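A root cellar is a room for storing vegetables, built partly or completely under the ground. It has no motor and uses no electricity. People in farm country used root cellars long before refrigerators, and some families still do.

The cellar works because soil changes temperature slowly. Air can be hot at noon and cold at midnight, but the soil a few feet down stays nearly the same all day. In winter, deep soil is warmer than the air above it. In summer, it is cooler.

A carrot is still alive after it is pulled. It takes in oxygen, uses up its stored sugar and gives off water. This is called respiration. Cold slows respiration, so a cold carrot lasts longer than a warm one. Carrots keep well at 33 degrees Fahrenheit, just above the point where water freezes. If the carrot freezes, ice breaks its cells and it goes soft when it thaws.
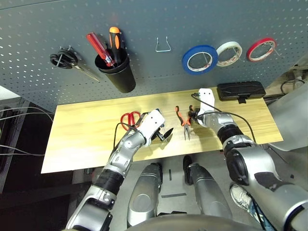

**HOME & GARDEN / Food Storage for Kids**

Damp air matters too. In dry air a carrot loses water and shrivels. Many cellars have a dirt floor, which lets moisture rise into the room. Carrots can also be packed in boxes of damp sand.

Most cellars have two air pipes. One opens near the floor and lets cold air in. The other opens near the ceiling and lets warm air out — warm air is lighter, so it rises. Closing a pipe partway slows the flow.

Not all crops want the same conditions:

- Carrots and beets: very cold and damp
- Potatoes: a little warmer, damp and dark
- Onions: cold and dry

Apples give off a gas called ethylene, which can make potatoes sprout. Store the two apart.

Soudabeh Hassanpour keeps a cellar on her farm near Pukham. One October she put away 717 pounds of vegetables, and the carrots lasted more than 4 months. She checks the boxes every week and takes out anything soft, so that rot does not spread to the rest.

Words to know:

**Respiration** — how living cells use oxygen and sugar to get energy.

**Humidity** — the amount of water vapor in the air.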